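Kekero Workroom and Shop - Opening Inspection Checklist
Site: Unit 7, Marinho Building, Grekville
Inspected by: Gun-woo Nam
Date: 2021-08-26
Status: Pass with items to close

Notes on use

Owner fills in a comment for every line, including lines that pass. A bare tick does not count. Results are OK, FIX or N/A. Anything marked FIX needs a name beside it before the shop opens to customers. The last full inspection was in February, before the partition went up, so the layout comments from that visit no longer apply.

Section A - Entrance and shop floor

A1. Front door opens fully and closes by itself. OK. Closer was adjusted last month and no longer slams.

A2. Floor level at the threshold. FIX. The metal strip has lifted on the hinge side. Two screws are missing. Gun-woo to replace and check again with a cart going over it.

A3. Walkways clear between displays. OK. The widest cart gets through without turning sideways. Keep it that way when the fall stock comes in - the center table was creeping toward the counter all summer.

A4. Shelving fixed to wall. OK on the left side. FIX on the right side, end bay only. The bracket is there but the anchor turns in the plaster. Take the top shelf down until it is done.

A5. Hanging signs and light fittings secure. OK. Pulled on each one from the ladder.

A6. Price signs and return policy posted where customers can read them. OK. The return policy is the old wording. Not a safety point, but please change it before the first sale.

Section B - Electrical

B1. Panel accessible and labeled. FIX. Panel is accessible. Labels are in pencil and three of them say "back." Needs proper labels by room.

B2. Extension cords. FIX. One cord runs from the counter to the card terminal across the staff gap. Vondent quoted for an outlet under the counter. Accept the quote or move the terminal. Tape is not a fix.

B3. Irons and steamers have automatic shutoff. OK for both irons. The steamer is older and does not have it, so it goes on the timer outlet only.

B4. Cords and plugs in good condition. OK. The fan with the cracked plug has been thrown out.

B5. Emergency lights. OK. Test button held for the full time on both units.

Section C - Fire

C1. Extinguishers in date and mounted. OK. Tags checked. The one by the cutting table had boxes in front of it, moved during the visit. Mark the floor.

C2. Exit doors unlocked while staff are inside. OK. Rear door has a push bar and needs no key.

C3. Exit route from the workroom. OK. Walked it with the lights off. The rolling rack has to be parked on the window side every night.

C4. Storage of fabric and filling. FIX. Filling bags are stacked higher than the sprinkler line allows. Bring down by two rows and keep any extra in the basement cage.

C5. Smoke detectors. OK. Landlord's contractor holds the test record. I have asked for a copy and not had one yet.
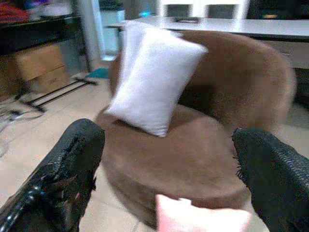
Pale pink cushion.

Section D - Workroom

D1. Cutting table height and stability. OK. Table does not rock. Anti-fatigue mat is curling at one corner, trim it or turn it around.

D2. Blades and rotary cutters stored closed. OK. Spare blades are in the lidded tin. Used blades were in the ordinary trash at the February visit, and there is now a sharps box.

D3. Machine guards in place. OK. Needle guards on all machines. The overlocker guard is stiff and people will be tempted to leave it off. Oil it.

D4. Lifting. FIX. Bolts of fabric are kept on the top rack. Heavy ones to the bottom. Nobody should be carrying one down a ladder.

D5. Lighting at the machines. OK. 512 lux at the main machine by my meter. The finishing bench reads 400 and could use a lamp for dark thread.

Section E - Paperwork and money

E1. Business license on display. OK. Framed behind the counter.

E2. Liability insurance current. OK. Policy covers the shop and workroom. It does not cover market stalls, so call the agent before booking any.

E3. Cash handling. FIX. The float is $200 and it sits in an unlocked drawer overnight. Use the safe. It is already bolted down.

E4. Accident book. OK. New book, no entries. Keep it at the counter and not in the office.

E5. Emergency contacts posted. FIX. List still has the former tenant's alarm company on it.

E6. Staff training signed off. OK for the two full-time staff. N/A for the Saturday helper until hired.

Items to close before opening

A2 threshold strip - Gun-woo
A4 right end bay anchor - Gun-woo
B1 panel labels - owner
B2 counter outlet - Vondent, once the quote is accepted
C4 filling storage - owner
D4 fabric bolts - owner
E3 overnight cash - owner
E5 contact list - owner

Send a short note when each line is closed, with the item number in the subject. I will come back for A4 and B2 in person. The others can be closed by note.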